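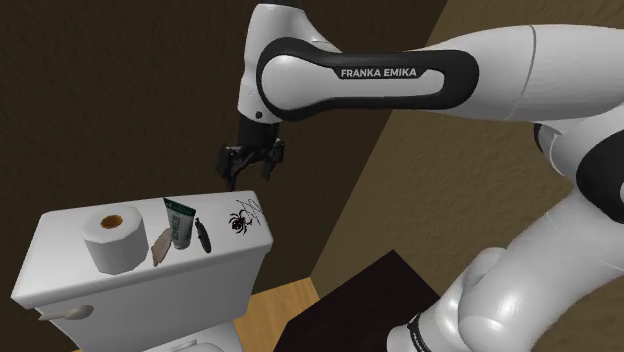 According to Annelies Frei, the wrist plate will flex long before the joints run out of torque, and there is no point tuning anything until it has been replaced. She read the last entry on the shared drive and left that in the margin. I put a dial indicator on it this morning. She is right.

Reading time: 6 minutes
Print this page | E-mail this page

Farnlow arm, notebook, August
Wróbel workshop, back bench

Status at start of session: arm bolted down, all joints homing, gripper fitted but not trusted. Sim running on the desk machine under the stairs.

Wrist plate

Indicator base on the forearm, tip on the far corner of the plate. Hung the 680 g test weight from the fingertips and read the deflection, then took it off and read again. The plate moves visibly at the corner and does not come all the way back. Two of the four screws had bedded into the material, so part of the reading is the screws. Put washers under all four, torqued them evenly and repeated. Better, still not good. The remainder is the plate.

Replacement to be cut from thicker aluminum. Afshin has an offcut from Parham that is the right size if the grain of the mill finish doesn't matter, and it doesn't. Hole pattern stays as it is. I want a shallow pocket on the back for the connector so the cable leaves sideways and stops rubbing on the wrist housing. Drawing is in the folder as wrist_plate_c. Do not cut wrist_plate_b, the connector pocket is mirrored on that one.

Gripper

Finger pads changed from the hard printed ones to printed with a thin rubber face. Closing force is set by motor current only, no sensor. At the current limit we have been using, the fingers close on a paper roll and dent it. Dropped the limit by two steps and the dent is gone, but then the fingers stall on their own slides when the left rail is dirty. Cleaned the rail, dry lubricant only. Irena used oil last time and it collected aluminum dust into a paste.

Zero offset between the fingertips drifts after homing. Homing drives both fingers closed until the current rises, then calls that zero. With rubber faces the current rises gradually and the zero depends on speed. Changed homing to drive open against the outer stops, then count inward. Repeatability is much improved. Left the old routine in the code, commented out, with a note.

Simulation

Sim work is for the bathroom shelf task only. The scene uses a stock Franka Emika arm model, so joint angles and reach tell us nothing about our own arm. What carries over is everything expressed at the gripper: approach direction, opening width, clearance to the neighboring objects, order of removal. Miłosz asked whether we should model our own arm first. I would like to, but the link masses are guesses until the plate is done, and the grasp list does not need them.

Current layout is the tank lid with the toilet paper roll upright on the left half, the squeeze tube standing on its cap next to it, and the small things to the right, ending with the spider and its tangle of black line. Start pose is gripper open over the right end of the lid with nothing in the fingers.

Ran 3,000 randomized starts overnight, small shifts in object position and yaw, same lid. The planner returned 1,343 grasps that pass the clearance check. That figure is all objects together and flatters the result, as the roll accounts for most of it. It is the largest thing up there and has free space on its left. Notes per object:

Roll. Easy. The mesh is coarse and the outline is faceted, so the planner likes to put the pads on flats and scores those grasps too high. On a real roll there are no flats. Need a rounder mesh or a penalty on the score. I would take the mesh.

Tube. Standing on the narrow end it tips at the lightest touch, and the crimped end at the top is the widest part. Grasping across the crimp gives the planner a thin target and a long lever. Grasping low puts the left finger close to the roll and to the small flat pinkish piece lying at the foot of the tube. In most accepted cases the planner picks the crimp. I don't believe those would hold on the bench with our pads. Set a minimum contact patch and rerun.

Flat piece. No valid grasps from above. Expected. The upper part sits close against the tube and there is nowhere for the second finger to go. Tube has to be removed first.

Slim dark tool between tube and spider. Grasps exist but the approach comes down past the spider's legs. The collision check was using a convex hull for the spider, which fills in the space between the legs and rejects nearly everything. Switched to convex decomposition. More grasps pass, run time went up, acceptable.

Spider and line. The line is a separate collision body in the scene file. I had assumed it was decoration and had left it out of the clearance check for two days. With it included, almost all vertical approaches on the right end of the lid fail, start pose excepted. Not going to model it as a flexible body. For now it gets a padded box and the planner goes around it. Whether the spider and the line should be picked as one item is an open question for Roman, he wrote the task list.

Lid edge. The front rim is beveled and the contact normals along it point outward. Any object nudged toward the rim leaves the lid in the sim with very little persuasion. I raised the friction on the lid and that hid the problem, so I put it back.

Bench mock-up

No tank at the workshop. Using a white melamine shelf, 400 mm long, clamped to the bench at working height. It has square edges, so it won't reproduce the rim behavior. Roman is going to look at the salvage yard in Primdale for a real lid. Any ceramic one will do as long as it is not cracked. Rubber mat under it, please, and clamp it at the ends only.

Wiring

Emergency stop now cuts motor power and leaves the controller up, so the log survives. Tested it six times, three at rest and three in motion. Arm drops at the shoulder when the power goes, by a hand's width before friction catches it. Needs a brake or a spring. Until then the foam block stays under the elbow and hands stay out from below. Afshin has a gas spring from a tool cabinet that may fit, mounting points unknown.

Moved the camera cable off the motor supply loom. The dropouts were at motor start every time and have not come back in roughly an hour of cycling. One zip tie is temporary and is the blue one.

To do

– Cut wrist_plate_c (Afshin, me on the mill for the pocket)
– Repeat the indicator test with the same weight, same corner
– Rounder mesh for the roll
– Minimum contact patch in the grasp filter, then rerun the full set with identical seeds
– Removal order: tube before flat piece, hard constraint
– Ask Roman about the line
– Shoulder spring, measure first
– Delete wrist_plate_b from the cutting folder

Note added 9:40 p.m. Reran a short set with the contact patch filter on. Tube grasps at the crimp are almost gone, low grasps mostly blocked by the roll. So the roll comes off first, then the tube, then the flat piece. Miłosz had that order on the whiteboard already. Left the full rerun going, log goes to the second disk. Please don't shut the desk machine down.

Contact: bench group, Wróbel workshop | © Farnlow build notes | Back to top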